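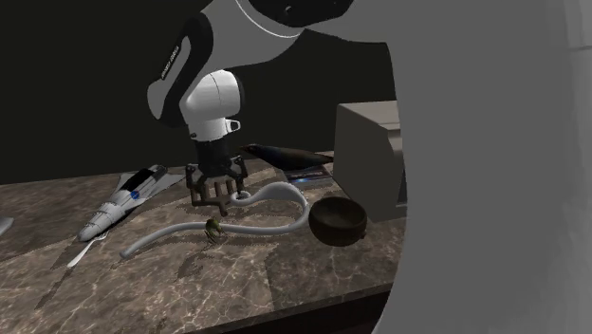 Endeo-mesa
README del conjunto de datos + notas del montaje

Qué es
Episodios simulados de recoger y dejar objetos sobre una encimera de cocina. Lo monto en casa, en ratos libres, para entrenar la política antes de pasarla al brazo de verdad, que está atornillado a un banco en el taller compartido (Metden, nave del fondo). Versión 2. La primera no la uséis, tenía los ejes de la muñeca cambiados.

Contenido
648 episodios en total
286 con agarre conseguido, el resto fallos o abandonos
hasta 1000 pasos por episodio, luego se corta
imagen en color, ángulos de las articulaciones, apertura de la pinza, instrucción en texto (español, sin tildes por un problema de codificación que sigue ahí)

Escena
Encimera de mármol marrón con vetas, pared oscura detrás. Objetos pequeños mezclados: tubo blanco curvo con anilla en un extremo, cuenco oscuro, tenedor, transbordador espacial de juguete, una figurita verde. Luz fija de momento. Las posiciones se sortean al empezar cada episodio, con semilla guardada en el meta.

Tareas
coger el tubo por la anilla
meter la figurita en el cuenco
apartar el tenedor
mover el transbordador sin tocar lo demás (la mas difícil, casi todo fallos)

Instalación
Descomprimir en datos/. Hace falta Lirico para leer los episodios, la rama estable, no la de desarrollo. Después:

lirico comprobar datos/
lirico ver datos/ --episodio 12

Si protesta por el índice, borrar indice.tmp y repetir. Pasa siempre la primera vez.

Formato
Una carpeta por episodio. Dentro: pasos.bin, meta.json, carpeta de imágenes. Ángulos en radianes, distancias en metros. La apertura de la pinza va de 0 a 1, cero es cerrada. En la versión vieja iba al revés, ojo si mezcláis.

Problemas conocidos
El tubo es rígido en la simulación. En el taller uso manguera blanda y no se comporta igual ni de lejos.
El propio brazo tapa parte de la vista en bastantes episodios. No los he filtrado.
Objetos finos: el tenedor a veces se hunde un poco en el mármol. Subir las iteraciones de contacto ayuda, pero va lentísimo en mi portátil.
La etiqueta de éxito sale de un umbral de altura. Si el objeto sube y se cae luego, cuenta como conseguido. Pendiente de arreglar.
Faltan las instrucciones en una tanda de junio, el campo viene vacío.

Para qué no sirve
Medir nada en serio. Tampoco para otras pinzas sin rehacer el agarre, lo intenté con la Mahasneh de dos dedos del taller y se queda corta en la anilla.

Pendiente
variar la luz
segunda cámara, desde arriba
repetir las tareas del transbordador con mas margen
subir los registros del brazo real, estan en el disco del taller y solo tengo llave los miércoles

Licencia
Uso libre citando Endeo-mesa. Los modelos 3D de los objetos no son míos, mirad licencias.txt antes de redistribuir.

Fallos y dudas, en el tablón del repositorio. Poned el número de episodio y la semilla, sin eso no puedo reproducir nada.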